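Sunday, April 17, 2022

Before breakfast

Woke at half six to the sound of next door hunting for eggs in their own garden, where they had presumably hidden them. Lay there composing a letter. Got up instead, which I regard as growth.

The flat has reached the stage where I can't blame the move any more. We came here in September. For a while any visitor could be waved past the mess with "still unpacking", and they'd nod and step over something. I tried it on Alžběta Krajčí on Thursday when she came to return the drill and she asked, quite kindly, what was in the boxes. I said books. It's mostly cables and a fondue set.

So today was set aside for the front room, and in particular for the sofa.

On the sofa generally

For the record, since I'll forget: we bought it second-hand from a couple in Mitcombe who were asking 200 and took 85 because neither of us could hide how far we'd driven. It's blue. The back is rounded, which looks friendly and means you can't put a mug on it, a fact I have established more than once. R. liked it because it was long enough to lie on. I liked it because the man selling it had already started carrying it to the van.

The sheet came later, after the Gornelance soup (tomato, half a carton, never spoken of). It's the lavender-blue one with the thin yellow cord going across it on the diagonal in a sort of loose grid. My mother calls it a bedspread and thinks it's a waste on a seat. R. calls it a throw. I call it the sheet because I'm the one who washes it. It has exactly one talent, which is to travel. You sit down at seven with it lying square and by the end of the film you've got most of it behind your knees and the yellow lines are pointing at the kitchen.

Mid-morning, such as it was

Took everything off. The rule I gave myself was that anything not a cushion had to leave. Found the good scissors, the remote for a television we no longer own, a receipt from Merham for a lamp I'd sworn was a present, and 11 pence, which I kept as wages. Also a quantity of crumbs that I won't go into.

Hoovered down the back with the thin nozzle. The nozzle came off in there. Spent a while with my arm in the sofa up to the shoulder, face pressed against the upholstery, thinking about the people who have cleaners.

Washed the sheet on a quick cycle and hung it over the door, where it dripped on my slippers. R. appeared at this point to say the sun was out and had I thought of the line. I had not thought of the line.

Lunch was toast, standing up, because the sofa was bare and I'd made such a fuss about it that neither of us felt we could use it.

Snacks, policy on

R. and I then had what the Uçars downstairs would have heard as a row but was more of a seminar. My position: food belongs in the kitchen, where there are surfaces for it. R.'s position: snacks aren't food. They're provisions, and provisions live where you are. It was pointed out that I had personally eaten an entire Easter egg on that sofa on Friday night with the box on my chest. I said that was a religious holiday.

We settled it like adults. Snacks are allowed on the sofa if they're in packets, and if they go back in the cupboard at bedtime, and if I'm allowed first pick. I don't expect the middle clause to survive the week. My 2,000 steps for the day were by now entirely between the washing machine and the door, so I felt I'd earned the third.

Four o'clock

Sheet back on. Tucked it in at the back this time and smoothed it from the middle out, as instructed by my mother over the phone (she was pleased to be asked, and then less pleased to hear what it was for). The blue cushion went up against the arm, where it looked very well until the white things from the airer landed on top of it. I'm told they're only there until someone puts them away. I know who someone is.

And the snacks are out on the seat already, under the new policy, with the cord running off at its usual slant. 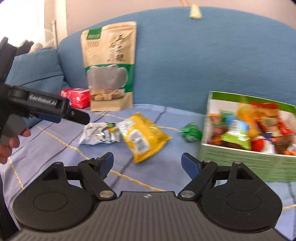

Evening

Sat down at last. The sheet has moved. Not far, but I felt it go.

Rang Alžběta to say the front room was done and she could come round and see it, and she said lovely, and had we got to the boxes. I said we were taking it room by room. There was a pause in which I could hear her being nice.

R. asleep by nine, full length, having been right about that part in Mitcombe. I've got the end with the arm and about half the cushion. The white pile has been relocated to the chair, so that's the chair gone.

Must buy: hoover bags, washing powder, something for the kitchen drawer that sticks. Ring the dentist when they reopen. Slippers still damp.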